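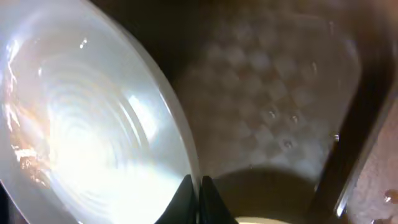

采购这件事，Tistport餐饮后勤的设备主管说，他本来打算二月就定下来。结果拖到现在。

“预算是批了的，问题是批的是机械臂的钱，没批夹爪的钱。”他讲话很快，边说边翻报价单。“很多人以为买臂就完了。臂是大头，没错，但后面一串小东西，指尖垫、备用线、支架、防水套，哪个不要钱。”

他们要做的是洗碗间的收盘。玻璃盘，透明的那种，最难。相机看不准边，反光一来，深度数据就花掉。

“Fendeo的销售给我们演示，用的是白瓷盘。我说换玻璃的，他说下次。”下次是两周以后。这回是夹盘沿，他说还行，但没当场签。

问他为什么不签。

“保修条款。潮湿环境怎么算，合同里一个字没写。洗碗间哪有不沾水的？”

Maldonado的报价低一些，不过夹爪要另外配，交期也长。他把两家列在一张表里，一栏一栏地比：整机、安装、培训、第二年的维护。维护这栏最容易漏掉，他说去年就漏了，后来从餐具补充的钱里挪的，挨了顿说。

说到餐具。他们现在一年补盘子的预算是2,000，机器人试用期另留了300专门赔破损。指尖垫和备件报了1,000，现场布线和改台面又是1,000。“台面这个我一开始没想道，后来量了才发现沥水架挡着，臂转不过来。”

有没有考虑过租？

“考虑过。Balline有按月租的方案，我挺喜欢，可以退。但是租的机器不让换指尖，只能用他们原装的。原装的太硬，我不放心拿来夹玻璃。”停了一下，又补一句：“他们要是松口，我明天就租。”

给准备买的同行什么建议，他想了想。先拿自己家的盘子去试，别用对方的。最滑的、最旧的、带水的，都带上。让供应商在现场跑，跑一下午，你坐旁边看。还有，验收标准写进合同，碎几个算不合格，写数字。

“还有插座。”他说，“真的，先去看看插座在哪儿。”

洗碗间的人怎么看？他说一开始有点抵触，怕岗位没了。后来讲清楚了，机器只管收盘和上架，刮残渣、检查还是人做，排班暂时不动。试用期里每班指定一个人管急停，这个培训时间也得算钱，，他的表里单独有一行。

最终方案这个月报上去。选哪家他没肯说，只说表格还差运费一栏，等两边回邮件。

2020年6月8日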